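Session 7: small boxes, slotted trays

Hello again! Last time we talked about shelves, and a few of you asked about the little stuff, the packets and cartons that topple over the minute you shut the drawer. So today it's trays with ridges. I love these (my stockroom at Rilville was full of them) and I always fill from the back slot forwards, boxes upright.

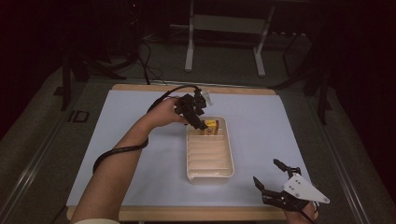
Start with your smallest box and check it stands up by itself before you do any more. If it leans, try it the other way round, or put two in the same slot. Leave the front slot free for now, we'll want it for labels in June.

For next time, please read the Cuevas handout, pages 2 to 7, and bring a tray from home if you've got one!

Mathis Gilbert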